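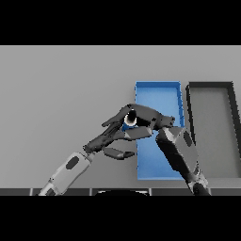
Opening this one again because the handover rule in the Gukine checker is still flagging runs that I'm pretty sure are fine, and I'd like us to settle what the rule says before anybody touches the code. Quick recap for people who weren't on the first ticket: our bimanual sort task in sim has to pass the handling rules we wrote with Braston before a policy gets anywhere near hardware. Rule 4 is "one hand owns the object at all times." Great rule, I love it, I helped write it! But it says zip about the moment when both hands come together on something above the blue tray, like they're doing with that little white-rimmed cylinder, and that's exactly where the checker falls over.

What I ran: 200 episodes, the same policy as last week, fresh seeds, checker on the default settings from the Lillport branch. 23 came back with a Rule 4 violation. I went through every one of them by hand (with a lot of coffee) and sorted them into piles.

Pile one was real violations. The giving hand opened before the taking hand had any contact at all, so for a few steps the object belonged to no one. Those should fail. Please don't "fix" those.

Pile two was the annoying one and it was most of the list. Both hands in contact, object perfectly still, and then the giver lets go. To me that's a textbook handover. The checker says "dual ownership" and fails the episode.

Pile three was one weird run where the object brushed the tray wall and the contact got logged as a hand. Separate bug, I've put it in its own ticket so it doesn't get lost in here.

Things I tried, in order:

1. Restarted everything and reran the failing seeds. Same episodes, same flags, same step numbers. So it's deterministic, which was a relief.

2. Turned off the collision padding on the fingers. Fewer flags, but I don't trust it. The padding is in the standard for a reason and I'm not going to pass a safety check by shaving the fingers down. Put it back.

3. Widened the overlap window. Right now the checker lets both hands be in contact for 200 milliseconds, and past that it calls it dual ownership. I doubled it and pile two went away completely. Hooray! Except then I looked at the runs that were passing, and one of them had the two hands tugging the object back and forth the whole time. That should absolutely fail. So a longer window on its own is a bad answer.

4. Asked Lilian Mfinanga where the window number came from in the first place. She dug through the old notes and the number was copied over from a gripper-only setup, two flat jaws passing a block. Fingers take longer to settle than jaws do. So we've been holding a multi-fingered hand to a limit that was never meant for one, and I feel a bit silly for not asking sooner.

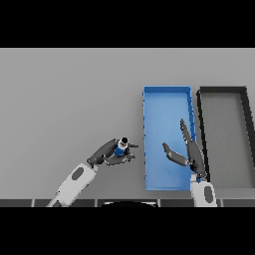

Then there's Rule 6, the shared space one, and I have to drag it in here since the two rules step on each other. Rule 6 says that while one hand is carrying, the other hand stays out of the space above the target tray unless a handover has been requested. Fine on paper. The trouble is that our policy doesn't "request" anything. There's no message, no flag, it just moves. So the checker guesses at a request from hand distance, and if the empty hand gets over the tray early and waits there, the guess is late and you get a Rule 6 warning first and a Rule 4 violation a moment later for what is really one event. I'd been reading those as two separate problems for days.

Nadine Nasrallah's take (she owns the rules document, so hers is the one that counts) is that the rule should be about intent to receive and the checker should stop guessing. She wants the policy wrapper to publish a state for each hand: free, carrying, receiving, releasing. Only certain pairs are allowed together. Carrying plus free is okay if the free hand is outside the tray space. Carrying plus receiving is okay inside it. Releasing is only legal when the other hand is receiving and has confirmed contact, or when the object is over a tray and the drop height is inside the limit. Carrying plus carrying on the same object is always a fail. I think she's right, and it also catches the tug-of-war run from step 3 without any timing trick.

My one worry is the wrapper lying to us. If the state comes from the policy side, a bad policy can just say "receiving" forever and walk around the rule. So I'd like the checker to cross-check the published state against contacts, and complain loudly when they don't match. Nadine said yes to that as long as the mismatch gets its own code and isn't lumped in with Rule 4 like everything else seems to be.

Patch status: I have the state version working locally. I reran the same 200 episodes with it and the pile two runs now pass, the pile one runs still fail, and the tug-of-war run fails with the new carrying/carrying code. The checker got slower, up to 40 percent on the long episodes, mostly from the cross-check. I can live with that for nightly runs. If somebody needs it quick for a demo they can turn the cross-check off, but then the report has to say so in the header. Please don't skip that part. We had a clean-looking report go over to Braston once with half the checks disabled and it was not a fun phone call.

Still open:

- Rule 4 wording. Lilian has a draft and it needs a sentence about regrasping, where a hand adjusts its own fingers and loses contact for a step or two. I say that's still ownership. She's on the fence.

- What counts as "above the tray." The checker uses the inside of the walls. The document says "tray footprint," which to me includes the rim. Hands hover right next to the wall all the time, so this matters more than it sounds like.

- The second tray, the gray one. Do the same rules apply when nothing is being sorted into it that run? I've been assuming yes.

- Whether old reports need to be regenerated. I vote no, just stamp them with the old rule version and move on, but I'll do it if Nadine wants it.

Leaving this as "in progress" until the wording is signed off. If you're running the checker off Lillport before then, please don't change the window locally to make your flags go away! Add your seed numbers to this ticket and I'll run them through the new version for you.

Last updated: Friday, November 29, 2019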